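Berumero Shared Workshop
Bench Tips: Building Hand-Held Grippers
Last changed 08/12/2021

These notes come from the pair of hand-held grippers we put together over the summer. Most of it applies to any small build with moving jaws and a cable hanging off the back. Add your own at the bottom of the binder copy and Ute Pfeiffer will type them in.

Cables

Leave more slack than you think you need. Our first cables were cut to reach the bench and no farther, and every time someone turned a wrist the plug worked itself out. Measure with your arm stretched across the table, then add a forearm's length.

Tie the cable down once on the gripper body, close to where it comes out. A small zip tie is enough. Pull it snug and stop there, because a tight tie will crush the jacket. Trim the tail with flush cutters or it will scratch your hand.

Let the cable run back along your arm or off the side of the table. If it crosses in front of the jaws it will get pinched sooner or later.

Top plates

Drill all the holes before you cut the plate to shape. A triangle is hard to clamp and a rectangle is easy. File the corners round when you are done. Put a drop of low-strength thread locker on the screws. The high-strength kind will make you sorry the first time you need to take the plate off.

Setting up the table

Cover the top with something white and plain. Dropped screws show up right away, and so do smudges of grease. Tape it down on the underside so the tape doesn't catch your sleeves.
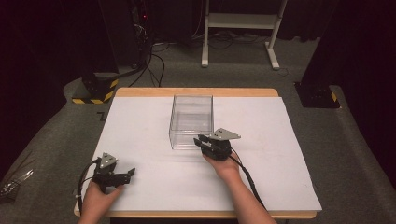 Start practice with a light, open box that has straight sides. Acrylic is good for this. You can see both jaws through the walls, and you can tell when one side is touching before the other. Bring the jaws in slowly from both sides and keep your elbows low. If the box slides, your hands are not level with each other.

Wipe acrylic with a damp soft cloth and a little dish soap. Do not use window cleaner with ammonia in it. Paper towels leave fine scratches.

Jaws

Check that the jaws meet evenly by closing them on a strip of paper and tugging. Try it at the tip and again at the base. If the paper slips out at one end, loosen the pivot screw a quarter turn, squeeze, and tighten again.

Natália Pinheiro keeps a log of open-and-close counts for both units. At the last check in July the left one was at 3,605 and the right at 3,107. The left pivot had a bit of play by then and got a new washer. Look at yours every few hundred cycles.

Putting away

Coil cables in loose loops, over and under. Don't wrap them around the gripper. Store with the jaws open so the spring can rest. Spare washers and pivot screws are in the Trornovell drawer, second from the top. Take what you need and write it on the card.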